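1/ Notes on how our supported employment placements are set up this year. Posting as a thread because the same questions keep arriving by email from other providers.

2/ Intake runs in June. Each trainee gets a 90-minute functional assessment with Rekha Fernandes. It covers reach, grip, standing tolerance, reading level, transport and preferred hours. Diagnosis goes on the form only if the trainee wants it there.

3/ The assessment produces a task profile. The employer produces a task list. We match line by line. If more than two lines don't match, we change the tasks before we look at another trainee.

4/ Current employers are Lellero (mail sorting, scanning) and Starneck (kit packing, label checks). Both pay the standard starting wage for the job from day one. We don't place anyone on a training stipend.

5/ Job coaching is front-loaded. Full shifts in weeks one and two, half shifts through week 8, then one visit a month to the end of month 18. Coaching hours can go back up at any point without a new referral.

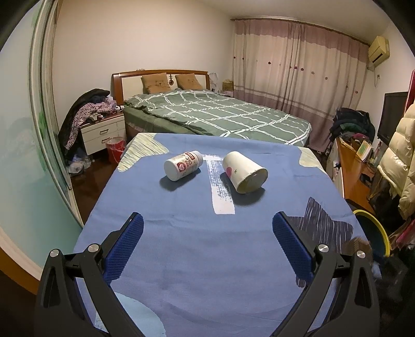 Stonau Supported Employment - Placement & Job Coaching Team

6/ Accommodations are costed per station and logged against the job, so the next person in the role inherits them. Most are cheap: a raised bench, a printed sequence card, a later start. Sumathi Bangera keeps the log and will share the blank template.

7/ On transport: this is still the most common reason a placement stalls. We now test the route before the start date, at the real shift time, with the trainee and a coach. A route that works at 10 a.m. may have no bus at 5:40.

8/ On benefits: trainees see a benefits adviser before signing an offer. The adviser works through three earnings levels on paper and the trainee keeps the sheet. Chibuzor Ibrahim books these, allow two weeks.

9/ Reporting. We count a placement as sustained at 18 months, same employer, contracted hours met. Someone who moves to a better job elsewhere is recorded separately - our funder's form has no box for it, so we add a page.

10/ Coaching hours logged last year: 1713. That includes travel between sites. We're splitting travel out from June and the two figures won't be comparable for a while.

11/ Open item: evening shifts. Starneck has offered them and two trainees have asked. We have one coach who can cover evenings and need a second before we say yes. Applications go to Anqi Guo.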